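September 13, 2025
By Solange Pons
6 min read

Lempi Kiiskinen has lost, by her own reckoning, one sock in the past two years, and she is still cross about it. "Grey, ankle length, left foot," she says. I ask how a sock can be a left one. She looks at me as if I'd asked which end of a spoon to hold.

We are at the back of her shop in Buvthorpe, where she takes in the washing of people who can't, won't or mustn't do their own. The mustn'ts are a bigger group than you'd think. One regular customer was banned from the family machine after an incident with a candle. Another boiled his daughter's christening shawl, which now fits a teapot.

She came into the trade by way of hotels. For 13 years she ran the linen room at a place in Stulden that had 300 beds and, in her words, "one decent iron, which I hid". She liked the sheets and disliked the guests, who used the towels on their boots. When the hotel was sold she took the iron with her. I am not clear whether it was a gift.

So what do people get wrong? "Powder," she says at once. "They pour it in like they're feeding a horse." She uses a little under half of what I use, which I know because she made me show her with a mug. Softener she won't have in the building. Temperatures she regards as a matter of nerve. Most things go in at a cool setting and come out perfectly well, and those that don't, she says, weren't dirty, they were ruined, and their owners ought to face up to it.

On the separating of colours she is surprisingly relaxed. Old darks can go with old darks of any sort. New red things she treats as you'd treat a new dog, kept on its own until she's seen how it behaves. It is the small stuff that gets her going: tights, baby vests, bras with hooks, anything with a ribbon. "A hook will find lace in the dark," she says. "It's got nothing else to do all day." Small stuff goes into a bag and the bag gets closed, all the way, every time. People who leave it open a bit are, she feels, the same people who leave gates open.
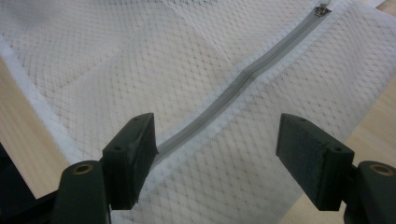 We stop for tea, which she makes very strong and then forgets. A man comes in to collect 17 shirts and tries to pay for 16, on the grounds that one was "hardly worn". Lempi unfolds the shirt in question and turns the collar towards him without a word. He pays for 17.

I ask whether people are embarrassed, handing their washing over to a stranger. "For a week," she says. "Then they start telling me things." She has been told about two affairs, a bankruptcy and a surprise party, the last of which she let slip. She says the washing itself tells her very little, whatever they think. Gravy is gravy. She can spot a new baby, a new job and a new hobby, and has seen cycling come and go in the same household inside a month.

Last December was the low point. The big dryer, a Moya that she'd bought second-hand and never trusted, stopped four days before Christmas with half the town's tablecloths in it. The repair came to 390 pounds, and the engineer told her she'd been lucky. "I said, lucky how? He said it could have been the drum. I said, it could have been a swan, but I've still got to pay you." She strung lines across the shop and up the stairs, and for two days customers had to come in bent double. Several of them, she noticed, went on stooping well into January.

She has firm opinions about drying generally. Outdoors if there's wind, even if there's no sun. Shirts by the tail, trousers by the waist. Radiators are for warming rooms and cats. As for those who leave a wet load sitting overnight and then wash it again in the morning, she would like them to know that she can smell it, both times.

Does she ever think of giving it up? Her sister has a flat by the sea at Pumau and has been asking her down there for years. Lempi went once, for almost a week. She found the pegs were the wrong sort and that her sister folded fitted sheets by rolling them into a ball.

"I showed her how," she says. "She said she didn't mind the ball." She picks up my cup, which I haven't finished, and wipes the ring it has left on the table. "We send cards now."

On my way out she asks what I wash my jumper in. I tell her. She nods for rather a long time and holds the door open.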